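Burnier Dual-Arm Controller – Set-Up Guide
Section 4.2 Work Limits in Simulation and on the Cell 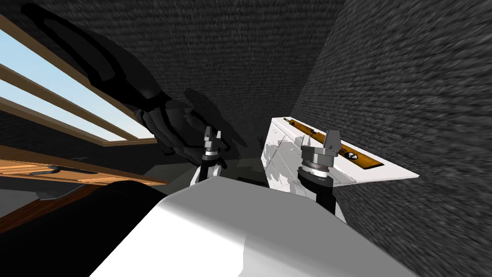 Complete this section before enabling both arms in the same task. Settings apply per project file and are not copied between projects.

1. Open Limits and select Shared Zone.
2. Set the tool speed to 250 mm/s or less for manual mode.
3. Set the hold delay to 500 ms.
4. Assign priority to one arm. The other arm waits at the zone boundary.
5. Run the task in simulation 2 times with no zone alarms.
6. Save the file and record the checksum in the cell log.

NOTE: Boards, levels and other loose items must be entered as objects – the planner ignores anything that has no collision shape.

CAUTION: A clean simulation run does not replace the risk assessment. Keep all persons outside the guarded area during the first run on hardware.

If alarm Z2 appears, repeat from step 3.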